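Jaltham Vida Set-up Guide
Section 6: Standing position and hand check

Do this before the first task of the day and after any hand repair. The start-up screen will report "Hands OK" on its own. Treat that as a hint — it tests the motors and tells you little about the joints.
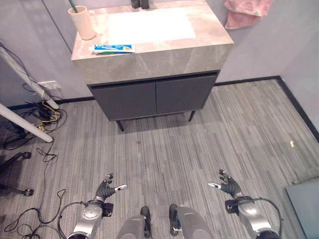
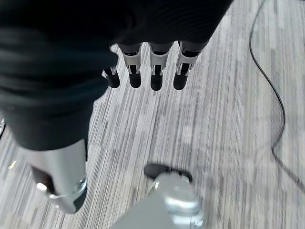 Fig. 6-1 (first picture): robot standing at the vanity. Fig. 6-2 (second picture): fingers pointing down, wrist camera view.

1. Stand the robot facing the cabinet, feet a short distance apart on open carpet.
2. Clear cables from the floor between the feet and the cabinet. The Prorkusano planner claims to step over them. Do not count on it.
3. Lower one hand until the fingers point at the floor. Check each joint pin and fingertip pad by eye.
4. Push any sleeve fabric back from the finger joints.
5. Open and close the hand 40 times at low speed. Stop if a finger lags.
6. Repeat for the other hand.

CAUTION: Keep your own hands clear during step 5.

NOTE: Jernov rates the pads for 3,000 cycles. We have yet to see a set get there — inspect every 200 and replace by 900.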